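I got to Londuvmont's open day later than I meant to, having gone round the Stosten ring road twice looking for the turning, and the first thing anybody handed me was a cup of tea and the second was a gripper. "Have a squeeze," said Chelsea Entwistle. "Everyone wants to, so we may as well get it over with."

Chelsea looks after the handling work at Londuvmont, where the big project at the moment is called Trodska. It's about laundry, or the last bit of laundry, the folding and piling up that most of us do in front of the telly. She used to fit kitchens with her dad and says she still thinks like a fitter. "You learn a job by doing it with your hands and then you look at what your hands did. I didn't have a degree in any of this when I started. I've got half of one now!"

The gripper is worked by hand, so a person does the folding through it and the recordings are what the robot arm learns from later. I asked how many they had. "Good ones? Four hundred and fourteen of towels," she said, "and 86 of jumpers, and I did most of the jumpers, so if it folds sleeves in a funny way you can blame me."

We were standing by the folding table at this point, and I'm afraid I kept losing track of my questions and looking at the clothes.

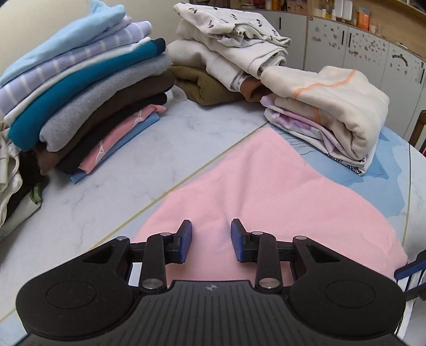 The gripper over a pink fleece at the folding table, with folded clothes stacked behind.

Fleece is a sore subject, I found out. Kamarul Sopacua, who had come over to see if we wanted more tea, pulled a face when I mentioned it. He writes the software side and has been there since January. "A tea towel is flat and it stays flat," he said. "Fleece has ideas. You pinch it and you think you have one layer and you have two, or you have none and it has only squashed a bit." He reckons a person feels the difference in the fingertips without noticing, and the soft jaw pads are an attempt to get some of that back. They've been through several kinds. Chelsea prefers the old ones, Kamarul doesn't, and I got the impression this has been going on for a while.

I had my go. It's lighter in the hand than I expected and I was hopeless with it — I got hold of a sleeve, felt very pleased with myself, and dropped it again on the way across. A boy of nine or ten had a turn after me and was much better. "Kids always are," said Chelsea. "They don't try to be careful."

At 2 o'clock there was a demonstration with Goh, the arm, in the next room. I counted 40 chairs and still ended up standing. Goh did a hand towel beautifully, then took so long over a T-shirt that people started talking among themselves, and when the last fold went over there was a proper cheer. I asked Kamarul afterwards if the waiting bothers him. "No, no. Slow I can fix. When it is fast and wrong, then I go home late."

And would she have one at home? Chelsea thought about it for longer than I expected. "For the towels, yes. I like doing the kids' things myself. Ask me again when they're teenagers."

The next open day hasn't got a date yet, but Chelsea says they'll put a sign up at the turning.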